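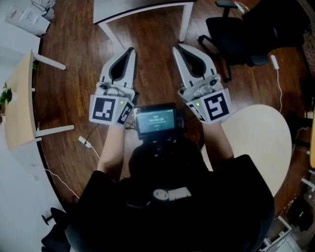

Stamevden, 10. Mai 2024. Zehn Monate nach dem Sturm, der im Juli über das Tal zog, sind in der Gemeinde Stamevden 33 Häuser noch nicht vollständig instand gesetzt. Das geht aus dem Zwischenbericht hervor, den die Gemeindeverwaltung im Rathaus vorgestellt hat. In den meisten Fällen fehlt inzwischen nur noch der Innenausbau. Die Dächer sind dicht, doch in vielen Wohnungen liegt weiterhin der blanke Estrich, wo vorher Parkett oder ein brauner Boden mit Holzmaserung wie auf dem Bild lag. Bodenleger sind in der Region bis in den Herbst hinein ausgebucht.

Der Sturm hatte am Abend zunächst den Ortsteil Pleseo getroffen und dort innerhalb kurzer Zeit Ziegel, Blechbahnen und ganze Dachstühle abgetragen. Danach setzte Starkregen ein, der in die offenen Gebäude lief. Insgesamt wurden 273 Schäden gemeldet. Verletzt wurde damals niemand schwer. An 89 Gebäuden musste das Dach ganz oder zur Hälfte neu gedeckt werden, bei den übrigen Meldungen ging es um Fenster, Fassaden, Gartenmauern und Nebengebäude.

Samuele Sartori, der bei der Gemeinde den Wiederaufbau leitet, sprach von einem Stand, mit dem man arbeiten könne. »Im Winter hatten wir noch Planen auf den Häusern, die haben wir jetzt nicht mehr«, sagte er. Mit dem Tempo der letzten Wochen sei er trotzdem nicht zufrieden. Vor allem bei den älteren Häusern an der Kirchgasse seien nach dem Öffnen der Wände Schäden zum Vorschein gekommen, die in keinem Gutachten gestanden hätten. Dort müsse zum Teil neu verhandelt werden, und bis eine Zusage vorliege, ruhe die Baustelle.

Die Gemeinde hatte im vergangenen Herbst die Baufirma Jonico mit den Arbeiten an den öffentlichen Gebäuden beauftragt. Fertig sind das Feuerwehrhaus und der Kindergarten in Pleseo. An der Turnhalle wird noch gearbeitet, der Schwingboden war durch das eingedrungene Wasser aufgequollen und musste heraus. Die Vereine trainieren seitdem in den Nachbargemeinden oder im Saal des Gasthofs. Die Halle soll nach den Sommerferien wieder öffnen, ein fester Termin wurde nicht genannt. 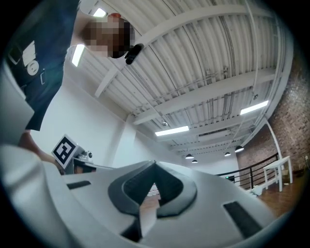
Länger dauern wird es am Lloyd-Steg, der Fußgängerbrücke zwischen Pleseo und dem Bahnhof. Eine umgestürzte Pappel hatte das Geländer und einen Teil des Belags zerstört. Bei der anschließenden Prüfung wurden am Widerlager auf der Bahnhofsseite Risse festgestellt, die vermutlich älter sind als der Sturm. Der Steg bleibt deshalb gesperrt. Fußgänger müssen weiterhin den Umweg über die Straßenbrücke nehmen, auf der nur einseitig ein Gehweg vorhanden ist. Anwohner hatten dort mehrfach eine Geschwindigkeitsbeschränkung verlangt. Tempo 30 gilt nun vorläufig bis Jahresende.

Für private Eigentümer bleibt die Beratungsstelle im Erdgeschoss des Rathauses geöffnet. Ursprünglich sollte sie Ende Mai schließen. Der Gemeinderat hat die Verlängerung ohne Gegenstimme beschlossen, die Sprechzeiten werden allerdings auf zwei Vormittage in der Woche verkürzt. Wer einen Zuschuss aus dem Hilfsfonds beantragt hat und noch keinen Bescheid besitzt, soll sich dort melden und die Rechnungen im Original mitbringen. Vier Anträge wurden bislang abgelehnt, in allen Fällen waren die Gebäude nicht dauerhaft bewohnt. Zwei der Eigentümer haben Widerspruch eingelegt.

Kritik kam aus dem Publikum an der Verteilung der Gelder. Mehrere Bewohner der Kirchgasse bemängelten, dass Hausrat aus Kellern und Dachböden gar nicht berücksichtigt werde. Sartori verwies auf die Richtlinie des Fonds, die nur Schäden am Gebäude selbst abdeckt. Eine Änderung zum jetzigen Zeitpunkt lehnte er ab – wer seinen Bescheid schon habe, würde sonst schlechter gestellt. Eine Frau, deren Haus erst seit April wieder bewohnbar ist, wollte wissen, ob die Grundsteuer für die Monate des Leerstands erlassen werde. Diese Frage soll in der nächsten Sitzung des Gemeinderats behandelt werden.

Auch die Bäume waren Thema. Entlang der Uferstraße wurden nach dem Sturm alle Pappeln gefällt, die als nicht mehr standsicher galten. Nachgepflanzt werden Hainbuchen und Feldahorn, der erste Abschnitt zwischen Sportplatz und Kläranlage ist im März gesetzt worden. Der zweite folgt im Spätherbst. Bis dahin bleibt der Uferweg auf diesem Stück geschottert, die Bänke lagern im Bauhof.

Der vollständige Zwischenbericht liegt im Rathaus aus und kann dort während der Öffnungszeiten eingesehen werden. Den nächsten Bericht will die Verwaltung vor der Sommerpause vorlegen.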